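Stondmont Repair and Reuse Group
Minutes of the meeting held on 9 August 2026

1. Welcome
Yee-man Tang took the chair and thanked everybody for coming out on such a warm evening. The minutes from February were agreed, once the spelling of Prididov had been put right.

2. Can a machine do bench work yet?
We had a long and very good-natured talk about this. Yee-man began with old office computers, as most of us know that job by heart - side panel off, tower laid flat, then in you go.
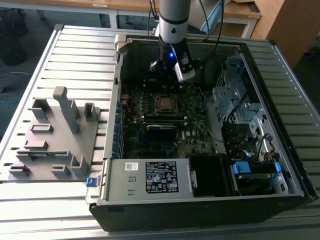 Tsang's view was that reaching into a case is one thing and feeling when a clip is about to give is quite another. Several members agreed, and there was a fond digression about broken fingernails. 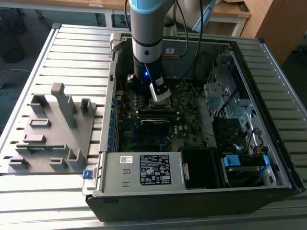
Yee-man felt that a fixture beside the computer, with a proper place for each part, would help people every bit as much as robots. We all rather liked that.
Action: Yee-man to ask Foltis for a price on 5 trays.

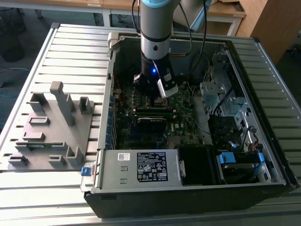
3. Memory and small parts
Sorting memory is still the chore we would most gladly hand over. The store book now stands at 342 sticks, and 200 of those have yet to be tested.

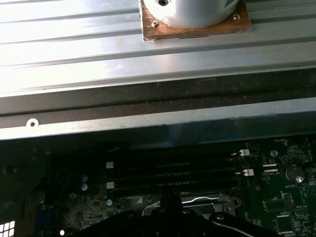

The latches at the ends of the slots are fiddly even for patient hands, and the meeting was split on whether a gripper would manage them day in, day out. Washing-up and laundry were also mentioned, with some feeling. To be taken up again next time.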